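Livness Folding Table Review: Eight Months In

Posted February 28, 2021 by Sena Atinga

I bought the Livness table last June to replace a door on two sawhorses. It cost $148 with shipping, and it has been set up most days in the spare room. It gets used for mail, sewing, board games and whatever else lands there.

Assembly

The top comes in one piece and the legs come folded. I had four bolts to put in and was done before lunch. The instructions are a single sheet with small drawings. One bolt bag was missing a washer, and Livness mailed me a replacement.

The top

The dark wood grain looks better than I expected at this price. It does show dust, so I wipe it down every couple of days. A hot mug left a faint ring near one corner in the second week, and I have used coasters ever since. Scissors and pins have not marked it.

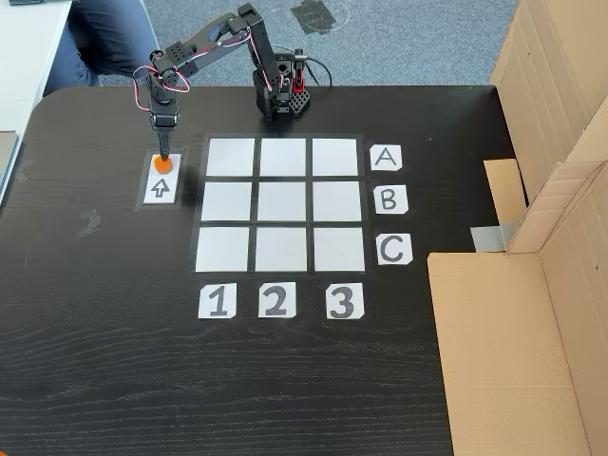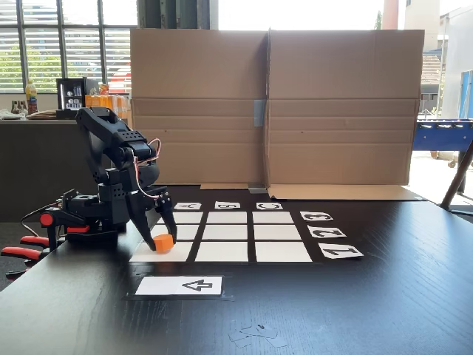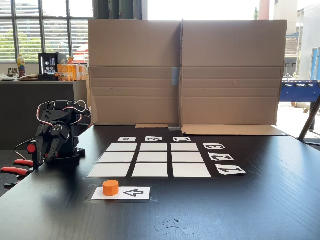 Stability

With the legs locked there is a little sway side to side if you lean on a short end. My sewing machine makes it hum at full speed - a folded towel under the machine fixed that. Writing and cutting fabric are fine. The leg locks are stiff, and I still pinch a finger now and then.

Compared with the Harkberg

My neighbor Julián Cantero has the Harkberg, which was $259 when he bought it. His is heavier and does not sway at all, but he needs a second person to move it. I can fold mine and carry it down the hall alone.

Would I buy it again

Yes, at the same price. If you plan to leave a table in one spot for good, spend the extra on the Harkberg.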